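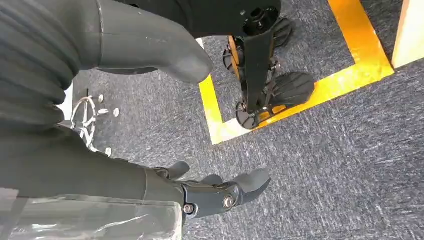

Floor area with gray carpet and yellow tape marking, Nuvcombe.

About Enon Floor Layout

Enon plans and maintains floor layouts for workrooms, stockrooms and training rooms. The company was set up in Nuvcombe and still works from there, with a second store at Mackay for tape, film and replacement carpet tile. Rhona Crichton is the technical lead and signs off each layout drawing before marking starts.

What we do

A layout begins with a measured survey. Fixed items are drawn first: walls, door swings, floor boxes, columns. Wheeled items follow, each with its own outline on the floor. The outline is larger than the base it holds by 75 mm on every side, so that casters can turn without crossing the tape. Items without wheels, such as wire racks and stands, are entered on the drawing by footprint and foot type.

Most of our work is on carpet. Tape behaves differently there than on sealed concrete, and we use a cloth-backed yellow tape 100 mm wide for main boundaries, with a narrower one for single stations. Corners are butted, never folded. The pile is vacuumed in both directions before application, and the tape is rolled twice. Lifted ends are cut back and replaced in full lengths – patching leaves an edge that catches casters.

Loose materials

Packing film, caps, ties and small fixings are dealt with as part of the layout. Each drawing has a place for them, normally a bin at the end of the main run. Clear film needs particular attention on gray floors, where it is hard to see from standing height. Rooms on a maintenance contract are walked on Tuesday, and anything found outside its outline is recorded by grid square.

Records

Layouts are held in Flunska, our in-house register. It currently lists 1,423 outlines across 27 rooms. Each entry gives the outline number, tape type, floor finish, and the item assigned to it. Clients receive a printed copy for the wall and a revised copy whenever an outline is moved. Superseded drawings are kept and can be requested by room number.

Working with us

Surveys are carried out while the room is in use where possible. Marking requires a clear floor for the section being taped, usually one section at a time. The annual re-tape schedule is issued in December. Requests for changes should quote the room and outline number and go to the Nuvcombe office.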